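Looking After a Light Wood Tabletop

Pale wood shows marks sooner than dark wood does, and most of them come from cups and bowls left standing overnight. Wipe the top once a day with a cloth wrung out well in warm water, then dry it straight away, going with the grain.

For a fresh water ring, lay a folded cotton towel over the spot and press with a warm iron for a few seconds. Lift, check, repeat. Stop if the finish starts to feel tacky.

Grease needs a drop of dish soap on a damp sponge. Don't use scouring powder or the green side of the sponge.

Rounded corners wear first. Rub them with a little furniture oil in February and again at the end of summer, and leave the oil on for 13 minutes before buffing.

If your table has a cable hole, crumbs will collect around the rim. A dry toothbrush gets them out. Keep wet cloths away from the hole, where the raw edge underneath can swell.

Clear the top before you clean it. Small bowls and cups get knocked over when you wipe around them.

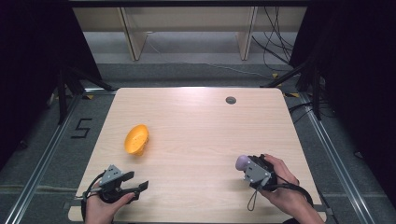

Light wood top with a small, dark grommet hole and a yellow-orange piece lying on its side.

Felt pads under vases and lamps should be changed when they go flat. A pack of 7 from Zernia lasts us a year.

Tips sent in by Inna Harasym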